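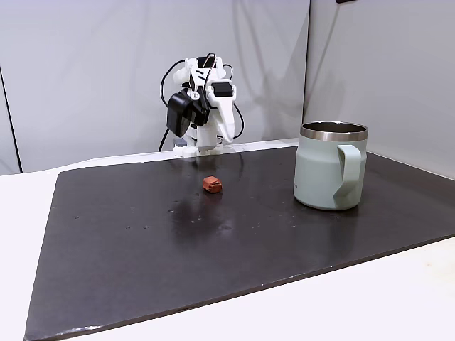
The municipal water laboratory in Fosirthorpe tests drinking water from 26 fixed sampling points, and has done so under the same chief analyst for most of its existence. We spoke in July, in an office next to the sample reception counter, mainly on the subject of hardness, which accounts for more calls from residents than anything else the laboratory measures.

"People ask whether hard water is bad for them," the analyst said. "I tell them it is calcium and magnesium. What they usually want to know is why the kettle looks the way it does."

Hardness in the town is uneven. The older district draws from a chalk borehole and the newer one from a surface reservoir, and the two supplies meet in a blending zone whose boundary moves with demand. On the reservoir side, the most recent result was 108 milligrams per liter as calcium carbonate. The borehole rarely comes in under 200.

"If you live in the blending zone, you can have one figure at breakfast and another at night," the analyst said. "A dishwasher has one setting. I suggest setting it for the higher value and checking again after a month."

The standard method is a titration with EDTA at a buffered pH of 10. The indicator turns from wine red to blue at the endpoint. The laboratory still does this by hand for samples brought in by residents, while the routine network samples go through an instrument that reports calcium and magnesium separately. Agreement between the two is checked every month.

"The manual method is slower, but the sources of error are easy to find. Usually it is the buffer. It absorbs carbon dioxide if the cap is left off, the pH drifts down, and the endpoint gets vague. You see a purple that hangs on for several drops. When a trainee reports a purple endpoint, I ask when the buffer was opened."

Sampling causes more trouble than analysis. A resident's sample should come from the cold kitchen tap, after the water has run for two minutes, into a clean bottle filled to the top. Samples taken downstream of a softener are common. They come back with almost no hardness and a raised sodium figure, and the laboratory then has to ask for another bottle.

I asked about test strips, which most hardware stores sell.

"They are adequate for setting an appliance. They read in bands, so a result near the edge of a band could go either way. Store them dry. A strip that has spent a year in a bathroom cabinet tells you about the cabinet."

The analyst was less patient with magnetic and electronic descalers. The laboratory receives several requests a year to confirm that one is working. "We measure hardness before and after. The hardness is the same, as the manufacturer would also tell you. The claim is about how the scale forms, and a bottle of water on my bench can't settle that."

Ion exchange softeners do lower the figure, at the cost of salt and regeneration water. The advice is to leave one unsoftened tap for drinking and to set the regeneration interval from a measured value, after a proper test. Installers tend to enter the highest value on the supply map, and the unit then regenerates more often than it needs to.

Residents can hand in a bottle at the counter until noon. Results are sent within 12 working days, with the calcium and magnesium figures listed separately on request.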